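Ticket 232: Shape sorting board, orange block does not go in
Product: Ekura shape sorter, green board
Bought from: Mavromatis, online order
Opened: January 30, 2020
Status: Waiting for customer
Priority: Normal

Customer message

Good morning. We have received the green shape sorter for our playroom at Skolel and I have a problem with one block. It is the orange one, with a flat top and a point on the other end, like a small house. All the other blocks are going in their holes without force. The orange one goes in a little and then it stops. If I push harder it gets stuck crooked and I must turn the board upside down and knock on it. I am afraid that a child will pinch a finger.

I have tried the following:
- turned the block so the other flat face is down
- wiped the hole with a damp cloth and let it dry overnight
- compared with the picture on the box, the colour and shape are the same

Could it be that we received a block from a different size of board?

Reply from support

Thank you for the clear message, and I am sorry for the trouble. Please measure the block at its widest place, from side to side, and then the same distance in the hole. A normal ruler is enough. Please look also if there is a small ridge of extra material along the bottom edge of the block. Please do not sand or cut anything yet, as we can not exchange a part after that.

Customer message

I measured three times. The block is 52 mm at the widest place. The hole I find more difficult to measure but it is also 52 mm, so there is no room left at all. I feel no ridge with my finger. One corner of the hole is maybe a little rough. I add a photo with the block at the back of the board.

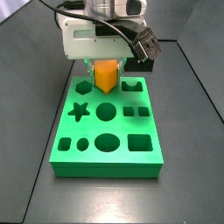 Attachment 1: orange block, point down, at the back edge of the green board

Reply from support

Thank you, the photo opened well. The block should be a bit smaller than its hole, so with equal measures it will always jam. I have asked Voltwood, who keeps the spare parts for us, to send a replacement orange block. Delivery is normally 5 working days. You do not need to return the old one, but please keep it until the new one is tested.

If the new block also stops halfway, write again in this same ticket and we will exchange the whole board. Until then I would put the orange block away from the children and use the board with the others.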